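The Wall Gets a Turn

Hello again from the back bedroom, which as of January is officially no longer a bedroom. The bed went to my cousin in Senley, the wardrobe went down the stairs in pieces (sorry, neighbors), and I have been sitting in here most evenings with a cup of tea, trying to pick a paint color.

I thought this would take one Friday night. I'd look at a few cards, I'd like one, I'd buy it. Instead I now own 46 sample cards and three little test pots, and I have opinions about the word "oatmeal." Two of the cards are both called oatmeal, from two different ranges, and one of them is pink. I'm not kidding! Hold it next to a sheet of printer paper and it's the color of a Band-Aid.

A few of you wrote in after the last newsletter to ask how I go about choosing, so let me tell you what I've worked out so far, bearing in mind that I once painted a hallway the color of canned salmon and lived with it for four years.

First, I look at the room at the hours I'll be in it. My problem with the salmon hallway was that I picked it on a bright morning at the store and then mostly saw it after work, under a yellow bulb. This time I taped my favorite cards up and left them for a week. By seven in the evening, four of the greens had turned to mud, and a blue I'd written off looked wonderful.

Second, I paint a big patch. Those little squares on the cards are no help at all once you get past "I hate it." I did mine on lining paper, a good arm's width, so I could carry it from wall to wall and prop it behind the door where the light is worst. My friend Nadhirah Sitompul goes further and paints the inside of a shoebox, then peers in through one end. She says it shows you how a color bounces off itself in a corner. I tried it, and she's right, but I felt very silly crouched on the landing with my eye to a box.
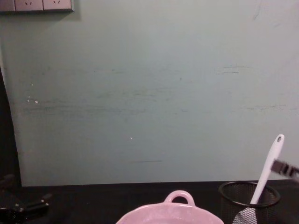
Finish is where I've always gone wrong, and I suspect I'm not alone. Color gets all the attention, and then you're standing at the counter and somebody asks "matte or eggshell?" and you say matte because it sounds classy. Matte is lovely on a ceiling. Put it behind a desk, though, where chairs and bags and elbows go by all day, and every bump shows. A pale teal-green is about as soft and pretty as wall colors get, and it will still end up with gray-green scuffs and smudges streaked across the middle once people have been using the room. So I'm going for something I can wipe. The man at Koltow Paints talked me through their washable range, and a can costs more than I'd planned (I had 70 put aside for the whole room and that is now a fond memory), but I'd sooner pay once.

I did try cleaning the old paint before giving up on it. Warm water, a drop of dish soap, a soft sponge, and hardly any pressure. It worked nicely near the window. By the door I got carried away and rubbed a shiny spot the size of a saucer, and now it winks at me whenever the light is on. If you're going to have a go at a mark, start somewhere low down and boring.

The front-runner, for those keeping score, is a gray-green called Draten, number 3054 on the Koltow chart. It's calm without being chilly and it gets along with the floor, which is an orangey pine I can't afford to change. The runner-up is Purba, a warm clay color that I love on the card and am slightly scared of on four walls. I might put it inside the closet, where I can visit it.

Next time: filling holes, and whether I really need to sand the baseboards (please say no). If you've painted a small north-facing room and been happy with it a year later, hit reply and tell me what you used. I read them all, usually while I'm supposed to be moving furniture.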